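Nanitent N2 Tabletop Cell
Part no. 3129

Sold and supported by Unell

The Nanitent N2 is a two-arm cell for desk-height handling work: books, cards, small tools, light household items. Both arms bolt to a slotted rail along the front edge of the table and reach in toward the middle. The enclosure has pale walls on an aluminum frame and ships flat. Assembly takes two people an afternoon.

The top is wood. Objects up to the height of a small artificial tree fit along the back without getting into the arms' path, as long as they stay behind the centerline.
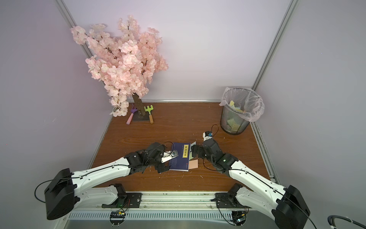
Setup and care

Arm brackets. Check the bracket screws after the first 19 hours of running and then monthly. Shut off power at the supply first. If a bracket has shifted, loosen it fully, reseat it against the rail and tighten the screws a little at a time.

Cables. Leave a loop at each wrist large enough for full rotation. A cable pulled flat against the link will fail at the connector. Replacement leads are sold in pairs (kit 671).

Boards. Keep the boards under the front rail clear of hanging cable. Clean them with dry air only.

Table surface. Sweep the top before each run and again at the end of the day. Small scraps and flakes collect next to whatever is being handled, and thin items will not lie flat on them.

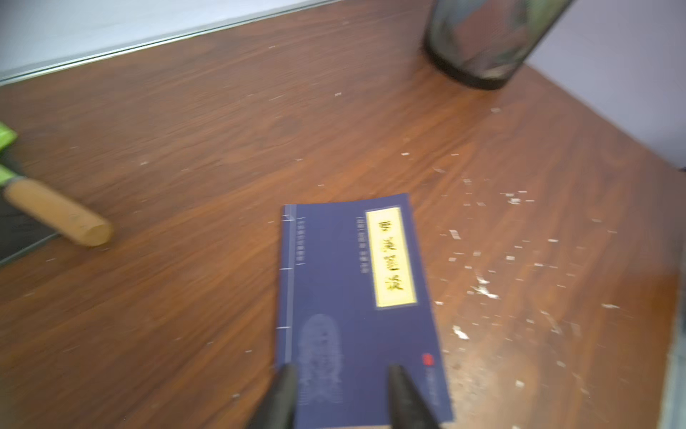 Use a soft brush, working from the back wall to the front. Wipe with a barely damp cloth once a week. Do not use solvent or furniture polish on the wood. Polish leaves a film that lets booklets and cards slide when the fingers close.

Gripper fingers. Inspect the tips for nicks and built-up dirt. Fingers are changed as a set, both sides of one gripper together, and the gripper must be re-zeroed afterward with the Sovgate utility. Allow nearly 37 minutes per arm.

Wrist camera. Clean the lens with a dry lens cloth. Run the focus check after any finger change.

Changes to this page
11th December: bracket check interval shortened. The older Bangash rail clamps, discontinued in October, do not fit the N2.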